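Robot Software Practice
Handout 4: From a list of blocks to a plan that survives contact with the table
Revised January 20, 2021

Before you start

You should have finished Handout 3 and have a perception node that publishes block poses. If yours publishes poses for blocks that do not exist, fix that first. The planner believes everything it is told, which is a charming quality in a planner and an expensive one in a lab.

1. State

The planner never sees pixels. It gets a set of facts:

on(red, blue)
ontable(green)
clear(yellow)
handempty

Your job this week is the piece of code that turns poses into these facts. Call it the grounder. Everyone writes it in twenty minutes and then spends two sessions finding out what they left out.

The usual omission is clear(). A block is clear if nothing is on it. It is not clear merely because the camera has failed to mention anything on it. Write the test with a height tolerance, put the tolerance in the config file, and do not bury it on line 14 of a helper function called utils2.

2. Actions

We use four: pick, place, stack, unstack. Pick and unstack look like the same motion and students always ask to merge them. You may, once you can explain which facts each one deletes.

Parkari, our planner wrapper, stops after 1000 expanded nodes and returns an empty plan. It also returns an empty plan when the goal is already satisfied. Check the status field. Last September a whole group celebrated a very fast solver.

3. Grid cells and real coordinates

Goals are written in cells, motion is written in metres. The conversion lives in Drudetti, in a file you should read and not edit. Blocks near a line are assigned to the cell holding their centre. A tilted block still belongs to one cell, but its grasp angle must come from the pose, never from the grid.

4. Worked case

Goal: on(blue, red), with every other block left where it is. 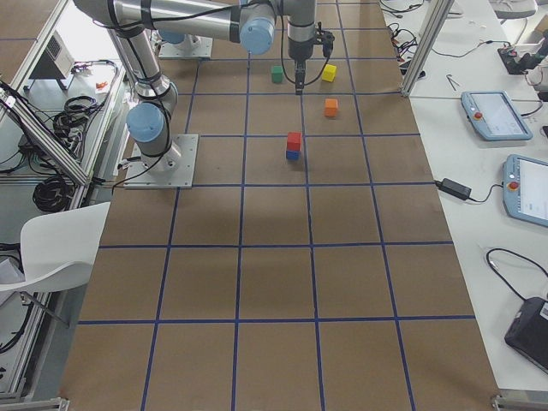 Fig. 1. Start state for the worked case. Red is on blue; green, yellow and orange stand alone.

The plan is unstack red, place red in a free cell, pick blue, stack blue on red. If yours moves the orange block, your cost function is bored.

Ground the state again after every action. A plan made from the first observation alone describes a table that has since changed.

5. To hand in

Your grounder, its tests, and the Ramuvel log of one complete run, failures included. Logs with suspiciously few lines will be read with great interest.

Reading: the Hájek notes, section 2, up to the point where the proofs begin.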